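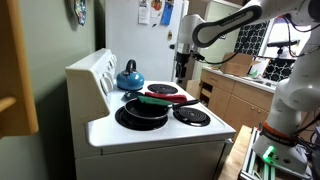

3. Data Collection

3.1 Station

Episodes were gathered at the stove station, the second of the 2 stations planned in Section 2. The arm base is bolted to a metal rail frame to the right of an electric coil stove, with a wooden tabletop alongside. The stove was chosen over the bench used in January for its clutter: a kettle, a frying pan and cloth items share the cooktop, and the raised coils give the gripper an uneven surface to work over. The burners were disconnected from power for the whole collection period.

The arm is driven through Furkero, our teleoperation layer. Commands and joint states are logged by Olell, which writes one file per episode. Both run on the same machine to avoid clock offset.

3.2 Task set

The task list contains 49 instructions. Each is a single short sentence in plain English, for example:

move the red cloth to the empty burner
take the green cloth out of the pan
push the pan toward the back of the stove
lift the kettle by its handle and set it down

Instructions that could be satisfied by the starting layout were removed. Wording was fixed before collection began, and operators did not rephrase.

3.3 Procedure

Before each episode the operator returned the arm to the home pose, with the gripper open, pointing down and clear of all objects. The layout was then changed by hand according to a printed card. Cards were drawn in shuffled order so that no layout stayed attached to one instruction.

An episode ends when the operator presses the stop pedal or when the time limit is reached. Failed attempts were kept and marked as failures – the Ndung'u baseline uses them as negatives, and our own policy ignores them.

Episodes were discarded in two cases: a dropped command stream, or a hand entering the workspace after recording had started.

3.4 Resulting set

After filtering, 2,981 episodes remain. The split was made by layout card, so that a layout seen in training never occurs in the test portion. The set was frozen on 19 Aug 2019 and all results in Section 4 refer to that version.

3.5 Known problems

Window light varied strongly over the day. No blinds were closed and no lamps were added, so morning and evening episodes differ in exposure. We considered this acceptable for training, but it complicates comparison between operators, who tended to work at fixed hours.

Cloth items are hard to reset. The cards give position and color only, and the folds differ from one episode to the next. Labels produced with Ilteck were least consistent for these items – the outline of a folded cloth lying against the pan was often merged with the pan itself. These labels were corrected by hand for the test portion only.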